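A Town Library Rethinks the Loan

The public library in Clalville has lent books since its founding. As of April 15, 2022, it also lends cake pans, sewing machines, hand tools and folding tables. The household collection opened with 164 items and has grown to 315, most of them donated by residents.

Director Hina Afridi proposed the service after reviewing requests left at the front desk. Many patrons needed an item for one weekend and had no place to store it afterward. Loans run for 12 days and may be renewed once.

Items are cleaned and checked on return, then shelved by use. Smaller goods are kept together with their parts and instructions.

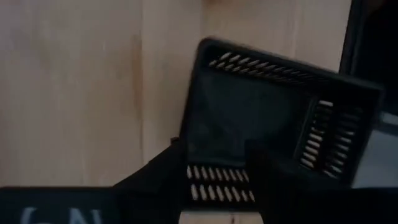
Late fees do not apply to the collection, although borrowers are asked to report damage promptly. The library expects to issue 900 household loans this year and will extend its Saturday hours if demand requires.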